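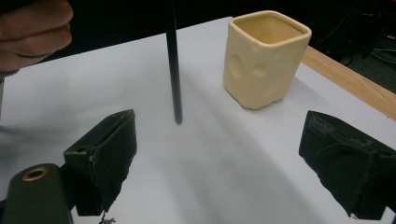 Start > Unterwegs > Besuche und Messen

Offene Werkstatt bei Lavon: viel Papier, wenig Ton

Drucken | Als E-Mail senden

Samstag, 10. Februar 2024

Auf dem Handzettel stand »Keramik zum Anfassen«. Das hat mich hingelockt, und ich gebe zu, ich war schon auf der Fahrt skeptisch. Werkstatttage sind meistens Verkaufstage mit Kuchen.

Bei Lavon gab es keinen Kuchen. Dafür Tische mit weißem Papier, auf denen die Kleinserie gezeigt wurde, kleine eckige Becher mit runden Dellen, cremefarben, wie aus einem Stück Käse geschnitten. Rin Mizuno, die sie entworfen hat, nennt das Stück trotzdem Topf. Der Rand ist wulstig und nicht ganz gerade, der Boden auch nicht. Gewollt, heißt es. Mag sein -- bei 28 Euro hätte ich gern gewusst, ob er auf einer glatten Fensterbank kippelt. Ausprobieren durfte man es nur auf dem Papier.

Theophilus Agyeman führte durch den Brennraum. Er sprach lange über die Glasur, die unter dem Namen Trirositz läuft, und kurz über den Ausschuss. Auf meine Frage, wie viele Stücke nach dem Brand weggeworfen werden, kam ein »unterschiedlich«. Die Zahl 1.000 fiel auch, so viele Töpfe sollen im Jahr entstehen. Bei zwei Öfen, von denen einer kalt war, glaube ich das, wenn ich es sehe.

Gut war die Ecke mit den ungebrannten Stücken. Man drückt selbst eine Delle in den Ton und merkt schnell, wie leicht die Wand nachgibt. Meine war nach der zweiten hin.

Gekauft habe ich nichts. Im März soll es einen Termin nur zum Glasieren geben, Anmeldung bei Ayuba Ametepe an der Kasse. Der Parkplatz hinter dem Haus ist eng, lieber vorne an der Straße stehen.

Diese Website verwendet Cookies. Mit der weiteren Nutzung stimmen Sie dem zu. Einverstanden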